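The Soup at Brovier

Arwel Eynon had reviewed 238 restaurants for the Ploltau paper and had been thanked by two of them. He arrived at Brovier at noon, took the stool nearest the door, and ordered the lentil soup, which the board listed at number 18, between a sandwich and another sandwich.

The woman behind the counter was Songül Saraç. She had the look of someone who had already read the review.

"You're the one who called the Atberg grill 'a warm room with plates,'" she said.

"It was a very warm room."

She put down a bowl, half a lemon and a heel of bread. Arwel opened his notebook and wrote "lentils," then underlined it to look busy. 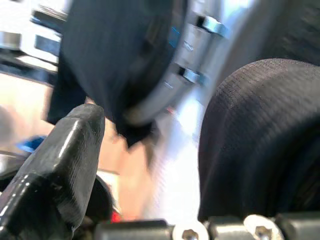
"What's in it besides lentils?"

"Onion, cumin, and dried mint from my aunt in Uçar, who charges me full price."

He tasted it. It was good, and that was a nuisance, as he had come up with a fine insult on the bus and it only worked on bad soup. He squeezed in the lemon. It got better. He ate the bread to give himself time.

"Your last man gave us a six," said Songül. "In March. He had the fish."

"What was wrong with the fish?"

"He ordered it at closing. I'd have given him a four."

A boy came in for 21 stuffed peppers and paid in coins. Songül counted them out loud, both the peppers and the coins, and sent him off with a pepper too many. Arwel wrote down "bad at arithmetic" and then crossed it out — the tip jar was right there and he felt watched by it.

He asked for a second bowl, strictly for accuracy.
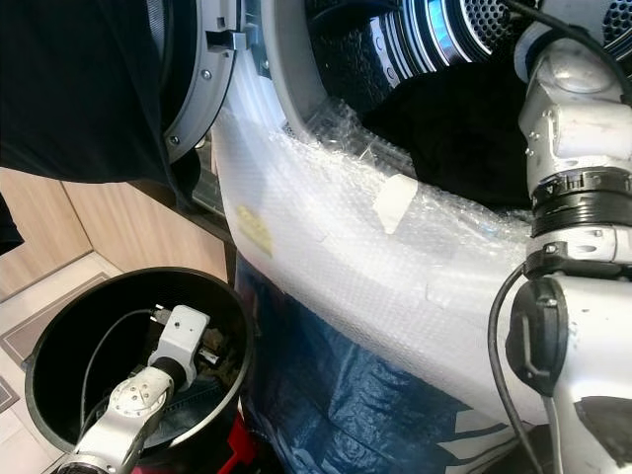

Black laundry at the open door of the washer.

The review ran to 445 words, of which the editor kept most. It complained about the stools, the draft and the spelling of "eggplant." The soup got one line near the end: "Go before one."

Songül taped it up by the register with the part about the stools folded under. When Arwel came back the next week, she charged him extra for the lemon.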